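MEDIA RELEASE
9/18/25

Prundale repair and reuse program opens its doors to the whole district

Old computers, tired toasters and wobbly chairs all welcome as Jonska moves into the former Taheri furniture showroom

PRUNDALE: Anyone who has ever stood in the garage looking at a perfectly good desktop computer and wondered what on earth to do with it will be pleased to hear that Jonska, the neighbourhood repair and reuse program, has a new and much roomier home. The program has signed a lease on the old Taheri furniture showroom, a building that a good many Prundale families will remember from buying their first couch there, and it is now taking in household goods from right across the district.

Jonska began as a single trestle table at the Saturday market, with a soldering iron, a biscuit tin of odd screws and a great deal of goodwill. It has since grown into a program with 52 regular menders, who between them cover electrical goods, bikes, clothing, timber furniture, garden tools and computers. Until now they have been working out of a borrowed hall with very little storage, which meant that every half-finished job had to be packed up at the end of the session, driven home in somebody's boot and driven back again the next time. The menders have been extraordinarily patient about it, but everyone is delighted to have shelves!

The showroom gives the program seven proper work areas, a front counter for drop-offs and a small shop where repaired goods can be bought at modest prices. There is also a kettle corner, which was among the first things to be organised and has already been well used.

Computers have become one of the busiest parts of what Jonska does. Households replace them long before they are worn out, and many a desktop tower that seems hopelessly slow needs only a good clean, some extra memory or a different drive to be a useful machine again for homework, letters and looking up recipes. Towers that are past saving are still worth having, as power supplies, cables and other parts can often go into another machine. 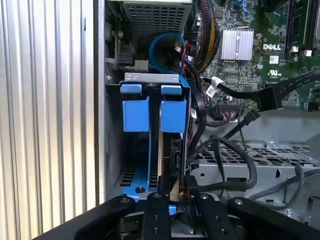

Inside an open Dell desktop tower, with the power supply at the top and a blue SATA cable looped below it.

Computers that come through the program are matched with people who need one, by way of schools, the library and the district's settlement service. The price is kept to $25 for a complete desktop with a screen, keyboard and mouse, and that can be waived quietly at the counter for anyone who would find it a stretch. Nobody will be asked to fill in a form about their circumstances or to bring along paperwork.

For everything else, the arrangement is the same friendly one that market regulars will know. Bring the item in, have a chat with a mender about what has gone wrong, and stay while it is looked at if you have the time. People are very welcome to pull up a stool and learn how the job is done, and many of the current menders started out in just that way, having come in with a lamp or a pair of trousers and gone home with a place on the roster.

The sewing area will have extra sessions over the coming weeks while the backlog from winter is cleared. The program put out a call in July for mending that had been sitting in cupboards, and the response was, to put it mildly, enthusiastic. Coats, doonas and school uniforms arrived by the bagful, along with one very large set of theatre curtains, which have now been hemmed and returned to the Karnow Players in time for their spring season.

Karnow residents will also be glad to know that the monthly pick-up from the Karnow library forecourt is going ahead as before. Small items can be left with the Jonska van there, labelled with a name and phone number, and collected from the same place the following month. Larger things such as bookcases, mowers and adult bikes need to come directly to the showroom, as the van really is quite a small van.

A few things cannot be accepted, and the program asks for everybody's understanding on this. Gas appliances, microwaves, mattresses, child car seats and anything with a swollen or leaking battery should go to the district transfer station, where there are separate bays for each. Fridges can be taken by arrangement if they are in working order, but please telephone before loading one onto a trailer.

Families clearing out a home office often have one particular worry, and it comes up at the counter more than any other.

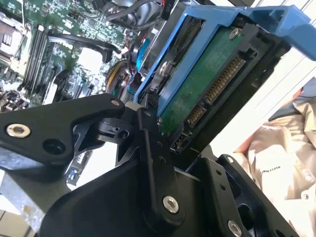
What happens to the files on an old computer when I donate it?
Every hard drive is wiped before the computer is passed on, and any drive that can't be wiped is removed and physically destroyed. We do ask that you copy off the photos and documents you want to keep before you bring the machine in, as we can't retrieve them for you afterwards. If you would prefer to hold on to the drive yourself, tell the person at the counter and it will be taken out and handed back to you.

Jonska would like to thank the Taheri family for leaving behind their excellent display lighting, the Prundale hardware store for paint and shelving brackets, and the many neighbours who turned up with brooms, ladders and slices during the move. The generosity shown over those few days was a lovely thing to be part of, and it has left the program with enough leftover lemon slice to see it well into next month.

To celebrate the new premises, the program will run 12 free beginner workshops between now and the end of the year. Topics include darning and patching, changing a bike tube, sharpening kitchen knives, regluing a loose chair joint and giving a desktop computer its first proper clean. Places are limited by the size of the benches, so bookings are needed. Tools and materials are supplied, and children are welcome with an adult.

Bookings for the workshops can be made at the showroom counter or at the Prundale and Karnow libraries. Requests for interviews or visits to the showroom can be left at the counter, marked for the Jonska media desk.

ENDS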